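트란스테드 순례자 숙소 + 낭독 성경 앱 '테시사크' 한달 써본 후기

작성 23/09/2021

급하게 씀. 오타 양해.

교회 청년부 피정 준비하느라 앱 찾다가 결국 테시사크로 정착. 베르니스에서 만든 거고 한달 3,000원. 무료판도 있는데 시편까지만 들림.

좋은 점부터.
낭독 목소리가 차분함. 과장 없음. 새벽기도 전에 이어폰으로 듣기 딱 좋고 속도 조절 됨. 0.9배가 제일 나았음.
절 단위로 멈춤 됨. 이거 의외로 큼. 묵상할때 한 절 듣고 멈추고, 다시 듣고.
교독문도 들어있음. 인도자/회중 나눠서 읽어줌. 피정 첫날 저녁 예배 때 써봤는데 다들 금방 따라함.

아쉬운 점.
찬송 검색이 느림. 번호로 찾으면 되는데 첫 소절로 찾으면 한참 걸림.
공동번역 없음. 가톨릭 친구랑 같이 간 자리라 좀 난감했음. 문의 넣었더니 검토중이라고만 답 옴.
알림 시간을 하루 두번밖에 못정함. 아침, 저녁. 정오기도 하는 사람은 따로 알람 맞춰야 됨.

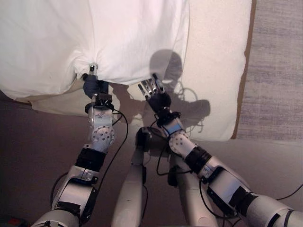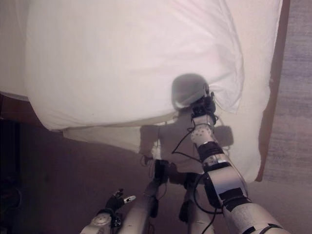
흰 침구, 트란스테드

숙소는 짧게. 조용함. 예배실은 아침 여섯시부터 열어줌. 1인 저녁 식사 4,000원 추가, 국이랑 밥 나오는데 이 값이면 불만 없음. 와이파이는 예배실에서 잘 안 터져서 앱 쓸 사람은 꼭 미리 다운받아 갈것. 오프라인 저장은 책별로 됨. 복음서 넷만 받아도 주말은 충분햇음.

빌라누에바 쪽 낭독 앱도 3월에 써봤었는데 그건 배경음악을 못 끔. 말씀 듣는데 피아노가 계속 깔려서 일주일 만에 지움. 음악 좋아하면 그쪽이 나을수도.

별 다섯 중 넷. 공동번역 들어오면 다섯 줌. 일단 다음달도 결제해둠.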